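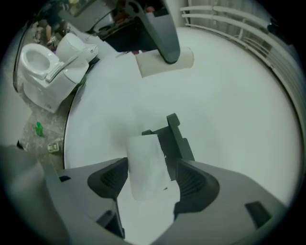
6. Comparing finger pads

Now for the fun part — finding out which pads suit your work! Run the same paper object through both Padis pad sets, ribbed first.

1. Fit the pads and tighten both screws.
2. Set the Zirkico controller to grip level 2.
3. Close the fingers slowly and stop at first contact.
4. Hold for 14 seconds, then check the paper for creases.
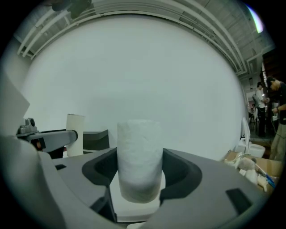 Figure 6-2. Wrapped roll held upright between the fingers.

Note: Soft paper gives a little as the fingers close, so go up one level at a time. You can use up to 17 levels.

Caution: Keep your own fingers clear of the jaws while the controller is on.

5. Log the level that holds without crushing. 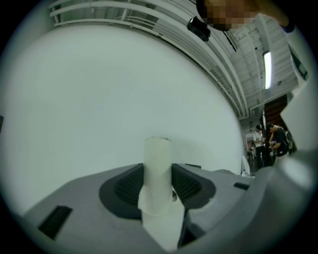

6. Swap the pads and repeat from step 2. The difference can be surprisingly big — try it on tubes, too!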